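Gadent open day, Winside: plenty of ceiling, not many answers
Posted 23/04/2019

I went along because the flyer promised "a new way to furnish a shared workplace", and I've been burned by that sort of sentence before.
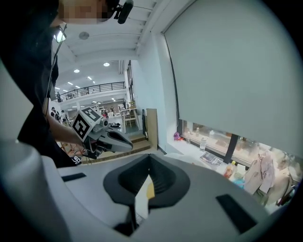
Gadent has taken over the old Jemal warehouse and wants you to admire the size of it. Fair enough. It's a big hall with a white ceiling, exposed beams and a mezzanine at the back behind a black metal railing, and the rows of little recessed lights flatter the place. I'd still like to hear what it costs to heat in a Winside winter. I asked twice and got told about the insulation.

The furniture is meant to be the drawcard. The white tables and chairs are from the Suvutska range, launched in January, and the colour is as plain as it gets. I sat for 10 minutes and my back started complaining after 4. A desk in that range is $63 a month on the hire plan, with a minimum term of 2 years, and you don't own it at the end. Do the sums before you sign.

Upstairs was better – you can hear yourself think, for one thing. Down on the floor, voices carry, and I doubt a few rugs will fix it.

Parking is free but fills early. The coffee was decent. I took a brochure home and it has no dimensions in it, so I've emailed to ask for them. No reply so far.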